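**Clarno builds up its practice set, one virtual desk at a time**

2 March 2022

Clarno, the robotics software group based in Akthorpe, has begun collecting a new batch of examples for the system it hopes will one day clear and set out desks. All of the work is being done in simulation. Operators steer a two-armed virtual robot through furnished rooms while the software records each movement of the joints and grippers, along with what the robot's own camera would see.

The group said it had 1884 recorded runs in hand at the end of February. Not all of them will be used. Each run is played back by a second person before it goes into the training set, and runs with a collision, a long stall or a muddled start are put aside.

"We keep the ones we put aside," said Joar Amundsen, who leads the collection work. "They're no good for teaching the robot what to do, but we use them to test whether the checker is paying attention, and that includes me."

The current batch uses 24 room layouts. The rooms share a stock of furniture and small items, and these are shuffled between layouts so that the system doesn't learn to expect a certain thing in a certain spot. Wall colours, flooring and lighting change as well. Amundsen said the early rooms were too tidy and too bright, and a model trained on them did poorly as soon as the light dropped.

Most tasks are short. An operator might be asked to reach for an item near the edge of a desk, pick it up and put it down somewhere else on the same surface. The instruction is given as one plain sentence, and that sentence is stored with the run. Operators are asked to use the arm that makes sense to them and to keep the other one out of the way.

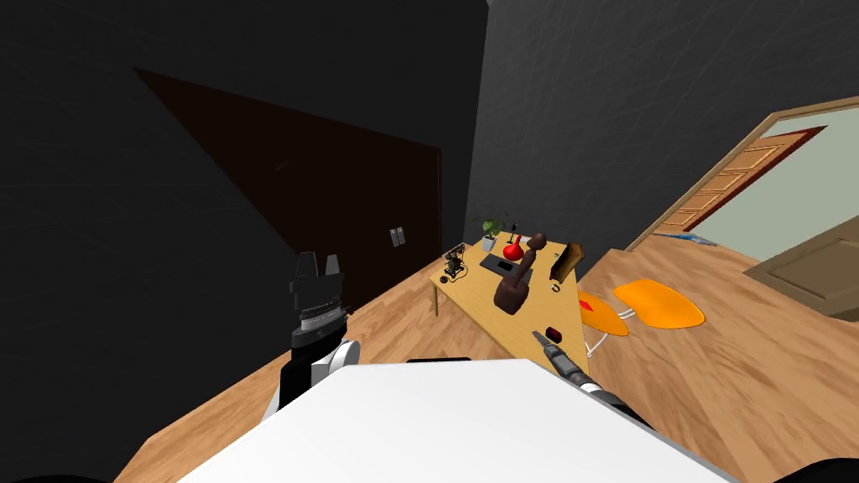
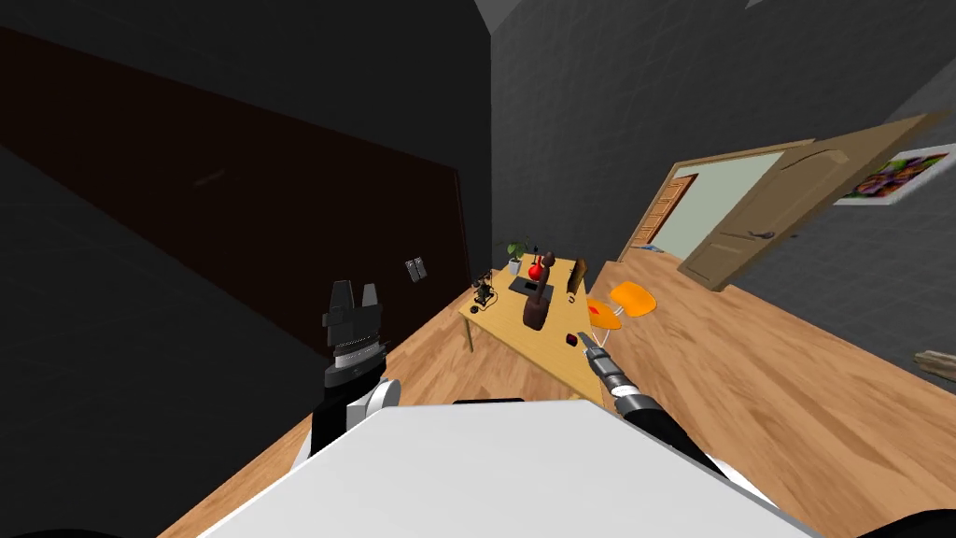

*A desk room in the simulator, with the robot's right gripper reaching toward the near part of the desk.*

**Robotics and Automation**

Reaching is where a good share of the effort goes. Hina Tanoli, who has been operating since the start of the project, said new people tend to rush the first part of the movement and then spend a long time fussing over the last few centimetres.

"You see the thing you want and you go straight at it," she said. "Then you're too low, or the wrist is turned wrong, and you have to back off. The software copies all of that. If I dither, it learns to dither."

Operators now practise on a spare layout for two days before their runs are counted. They work in sessions of 27 minutes with a break after each one, a figure Tanoli said was settled by trial and error when people reported sore hands after longer stretches. Nobody is paid by the run. Clarno tried setting a daily target last year and dropped it when the share of rejected runs went up.

The view given to operators is another thing that has changed. At first they worked from a fixed viewpoint high in the corner of the room, which made it easy to see the whole desk and hard to judge depth. They now work mainly from the robot's own viewpoint, with its body and arms in sight. The room can seem to lean when the robot leans, and it takes some getting used to. Two operators asked to go back to the fixed view for part of each session, and the software lets them switch.

Eglė Pärn, who looks after the room layouts, said the small items on the desks cause more trouble than the furniture. Sizes have to be right and so does the weight, or the gripper will fling a thing across the room the moment it closes.

"Chairs are easy, they just sit there," she said. "It's the little things. I've spent a whole week on how one block slides."

She keeps a list of known faults in each layout, and operators can add to it between sessions. The list had 17 open entries on Tuesday. Most are minor, such as an item sitting slightly above the surface it is meant to rest on. Faults that touch on grasping are fixed before any more runs are recorded in that room. The rest wait for the monthly update.

The recorded runs are passed to a small team led by Sang Phùng, who trains the model and reports back on where it falls short. Phùng said the last version handled items in the middle of a desk fairly well but was less steady near the edges and corners, where the arm has to stretch and there is less room for error. The new batch leans toward those positions for that reason — close to half of the tasks now begin or end near an edge.

Phùng also asked for more variety in how the same job is done. When one operator records too many runs in a row on the same task, the model picks up that person's habits. Tasks are now handed out in mixed order, and no operator repeats one in the same session.

Clarno does not have a two-armed robot of its own. It plans to test the trained system on hardware at Bagheri, a workshop in Lerham that has lent time on its machines to the project before. An earlier test there, using a model trained on a much smaller set, was cut short when the arm kept stopping above the desk without closing its gripper. The team traced the problem to a difference in timing between the simulator and the real controller, and has since changed the rate at which movements are recorded.

Aldana Maldonado, who runs the test floor at Bagheri, said she would want to see slow, supervised runs first. "We'll start with one desk and one item, and someone on the stop button," she said. "If that goes well, we'll put a second item out."

No date has been set for the test. Collection on the present batch is expected to continue through the autumn, and Clarno is looking for two more operators to work part-time from its Akthorpe office. Experience with robots is not required. Applicants will be asked to spend an hour on the practice layout as part of the interview.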